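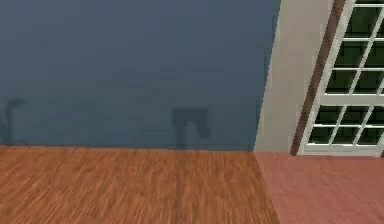 Post 1: Where the class project stands, Sunday, September 5, 2021

Our robotics class is doing indoor navigation in simulation this term. Three teams, one shared house model. My team is Trondow. The other two are Palleck and Moroz. I'm Mervin Perron and I'm the one posting because I lost the vote.

Post 2
The job: start anywhere in the house, get to a room that's named at the start, stop within 25 centimeters of the goal point. No map given. The robot gets a color image and its own wheel odometry, and that's all.

Post 3
The living room is the one giving us trouble. Blue-gray wall, wood floor, then the floor turns pink over by the window. If the robot starts out facing that wall it has almost nothing to work with. It's one big smooth surface with nothing hanging on it.

Post 4
Our feature tracker wants corners and edges. The window is great for that, all those white bars over dark glass. The wall gives it close to zero. So when the window is off to the side, every point we track sits in one part of the view and the heading estimate starts to wander.

Post 5
Second problem is shadows. There are two soft ones low on the blue wall. One has a bend at the top like a hook. The other is boxy, with two darker strips coming down, sort of like a chair. Whatever is casting them isn't in view.

Post 6
Our obstacle detector called the boxy one furniture. It put a block on the map right against the wall and planned a path around it. Cost us time on every run that went through there.

Post 7
First fix we tried was raising the detection threshold. It stopped marking the shadow. It also stopped marking a real ottoman in the next room and we drove into that. Put the threshold back.

Post 8
Second fix is better. We now check the line where the floor meets the wall. If that line keeps going straight through the "object," we call it a shadow and leave it off the map. Something solid standing on the floor should break the line.

Post 9
Ran it 20 times from random starts in that room. It marked the shadow as furniture in 2 of them. Both times the robot was at a steep angle to the wall and very close. I can live with that for now.

Post 10
The floor change is its own thing. We trained the floor segmenter in August on wood and gray tile only, so it didn't know what to do with pink. It treated the seam as the edge of the drivable area and the robot would roll up to it and sit there.

Post 11
Palleck had the same bug and got past it by hand-labeling pink as floor. We did that too -- it works, but it won't help if the final course has a green carpet. Moroz is using the ground plane and ignoring color completely. I think theirs is the right way to do it.

Post 12
A few people asked what we run this on. The planner is a small package called Tulten that a past class wrote. The comments are thin and one of the config files has to be edited by hand before every run. If you use it, set the turn rate lower than the default. Ours overshot every doorway until we did.

Post 13
Someone also asked why the brown trim and the window lean so much off to the right. The view is wide and the robot is tilted down a little so it can see floor. Things near the side lean. We correct for it before the tracker gets the image. Skip that step and your vertical lines are no good for heading.

Post 14
Still to do before the next check-in: ground plane test, the steep angle case, and a write-up that isn't just my notes pasted in order. I'll post the failed runs too. Those are more use to next year's class than the good ones.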